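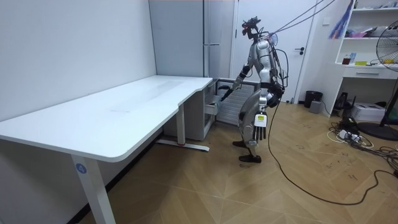 The Great Freezer Audit

Friday, December 31, 2021

Every household has a freezer, and every freezer has a bottom layer. Ours dates from the spring, going by the frost. This week, with the holidays mostly eaten and the Detport shops shutting early, it seemed the right moment to run the Setier newsletter's year-end freezer audit. Seventeen months of writing about dinner and we had never once asked what you were keeping down there.

So we asked. The reader survey went out at the start of December and 612 of you wrote back, a much better turnout than we got for the one about lentils. We asked a single question: what is the oldest thing in your freezer, and do you know what it is? The first half caused no trouble. The second half produced answers such as "soup, or possibly paint" and "brown." One reader on the Felier side of town reported a sealed tub marked GOOD ONE, with no further particulars. She is saving it for company.

We found 19 separate bags of bread ends in our own freezer, each put by for breadcrumbs. We have made breadcrumbs once. There was also half a lemon in foil, a bag of peas that has only ever been used on knees, and a wedding cake tier belonging to a marriage that has since moved to separate freezers.

Now for the useful part.

Label things before they go in. You will not remember. You think you will, standing there with the warm pot and the lid, but in six weeks chili and bolognese are the same red brick and you'll be serving one of them over rice with your fingers crossed. Masking tape and a marker will do. Write what it is and the month. "Leftovers" is not a kind of food.

Freeze things flat. A quart bag of stock laid flat on a tray thaws in the time it takes to chop an onion. The same stock frozen in a yogurt tub thaws by Sunday.

Put new things at the back or the bottom. This one is hard, and we don't do it either.

Hold the line on portions. Two spoonfuls of mashed potato do not need to be preserved for future generations. Eat them over the sink like an adult.

If you would like to do an audit of your own, set aside an afternoon and a cooler. Take everything out, line it up on the counter and be firm. Anything you can name goes back in. Anything you can't name gets thawed in a bowl in the fridge and faced the next day. Anything more ice than food goes out with the trash, and we will say no more of it. Then plan five dinners from what's left, even if one of them is mostly corn.

El Fassi, the grocer on the corner by the bus stop, tells us freezer tape is in stock again at 80 cents a roll, next to the birthday candles. They also have the good flat containers, though the lids are sold from a different shelf, for reasons of their own.

The reader with the oldest confirmed item (a trout, with paperwork) wins our canvas tote, as promised. Please do not send us the trout.

Next issue: the spice drawer. Start looking for your second jar of cream of tartar now. There is always a second jar.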